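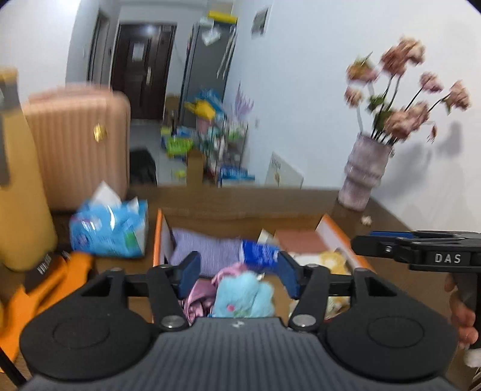
Photo: Ryszard Sikora / Histberg

Soft goods give a grasp planner little to hold on to. Plush and satin in an open box share no clean edges, and depth data smears where one item overlaps the next. Mulldale's planner, now in its second release, skips segmentation. It scores 22 candidate grasps per cycle and drops any whose finger path meets the box wall. Training used 1571 hand-guided picks. Wojciech Tomaszewski, who maintains the scoring code, wants the wall check moved into the controller by December.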